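My old desktop finally gets some attention

I put it off all spring, but in June I finally dealt with the family photos. All 3,853 of them! They were sitting on the same desktop computer I've had since my second apartment, in folders with names like "new new" and "sort later" and, my favorite, "Graça camera maybe."

What got me going was a call from my cousin Filipa Torres, who wanted a picture of our grandmother Deolinda in her garden for a birthday slideshow. I told her sure, give me five minutes. It took me most of an evening, and the one I found had a thumb over half the tomatoes (she used it anyway, bless her).

So I made myself a rule - 40 minutes a night, right after dinner, with the phone in the other room. The first night I got through one Christmas. The second night I got through 82 pictures of the same beach and kept three. It gets easier once you stop reading every face for meaning and just ask if you'd miss it.

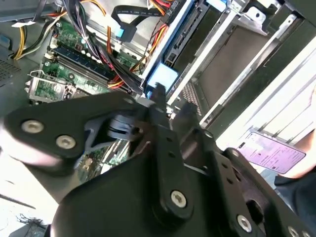

Inside an open desktop case.

The folders are by year now, and then by whatever we were doing. I tried sorting by person for a while and it was a mess, because everybody in my family stands in everybody else's pictures. Where does a shot of Joana and my uncle Belmiro fighting over a card game go? Under cards, I decided. There is now a cards folder and it's bigger than the weddings one.

I still have a shoebox of prints to scan, mostly from my mother's side, and a lot of them have nothing written on the back. I'm taking the box to Filipa's next month so her mom can tell us who these people are before we start guessing. She already recognized one man from a picture I texted her. He sold my grandparents their first car, apparently, and then came to lunch for years afterward.

If you have a scanner you like that doesn't cost a fortune, leave me a comment. Mine makes everyone look a little green.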